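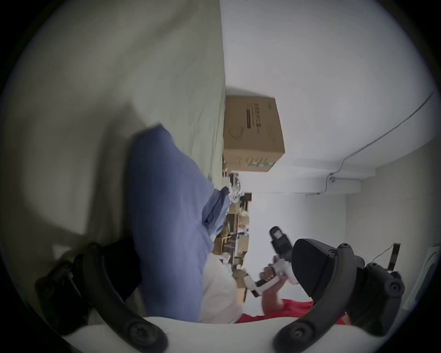 Blue fabric, bunched up, with a cardboard box higher up.

Wendy Hebden Would Like You to Bring It In Clean

Wendy Hebden learned to sew on boat covers. Her first job out of high school was at a canvas shop near the marina, where she spent two summers putting snaps on tarps and got, she says, "very good at straight lines and nothing else." She now runs Tully, a mending shop on the ground floor of a former shoe store, and most of what she fixes has no straight lines in it at all.

We talked on a Friday, before the shop opened. She worked on a coat lining through most of the conversation and stopped twice to answer the phone.

Tully takes in coats, work pants, backpacks, tents, cushion covers and the occasional stuffed animal. It doesn't do wedding dresses. "I did one," Hebden says. "It went fine and I didn't sleep for a week. There's a woman across town who does beautiful bridal work and I send everybody to her."

The most common repair is a zipper. People tend to assume the whole thing has to be replaced, and often it's only the slider, the small metal piece that moves up and down. Over time it spreads open and stops pressing the teeth together. A new slider costs very little and takes her a few minutes. A full replacement on a lined winter coat can take most of a morning.

"The teeth are usually fine," she says. "If you're missing teeth, that's a different conversation."

She started the business with one used industrial machine, bought from a closing drapery workroom for $895. She still uses it. The motor has been replaced, and so has the table, which had warped. A second machine for heavier material came later, along with Jade Bickerstaff, who had been a customer and now works four days a week. Bickerstaff handles the outdoor gear. She seam-seals tents, patches sleeping bags and has strong feelings about duct tape.

"It leaves glue," Bickerstaff says from the back. "Then I have to get the glue off before I can do anything. Put a bandage on it if you have to. Put nothing on it."

February is the busiest month. Hebden expected it to be the fall, when people pull out their winter clothes, but customers seem to put up with a broken coat until the cold has gone on too long. Last winter the wait got up to five weeks and there were 100 tickets on the rack. She stopped taking new work for eight days and put a sign on the door. A few people were annoyed. Most came back.

Pricing was the hardest part to learn. For the first year she quoted whatever sounded fair while the customer was standing there, and she lost money on nearly every job that involved a lining. Her sister-in-law, Yvonne Sowerby, sat down with her and went through the receipts.

"Yvonne asked how long a pocket takes. I said ten minutes. She said, okay, do one, and she timed me. It was twenty-five."

There is a printed price list by the register now. It covers hems, patches, pockets and zippers, and anything else gets a written estimate. Hebden will tell people when a repair costs more than the item did new. Plenty of them go ahead with it.

She also teaches a class one evening a month. It runs 90 minutes and covers buttons, a basic patch and how to close a split seam by hand. She keeps it small so that she can get to everyone. Students bring their own thing to fix, and she asks that it be something they don't love.

I asked what she would want a first-time customer to know. She put the coat down for this one.

"Wash it. Please. Check the pockets. Don't cut anything off, even if it's hanging by a thread, and if a piece came off, bring me the piece."

She has been asked about opening a second location and says she isn't interested. What she would like is a better cutting table, and for the landlord to do something about the back door, which sticks when it rains. She's also thinking about closing on Mondays.

The phone rang again. It was someone asking about a wedding dress.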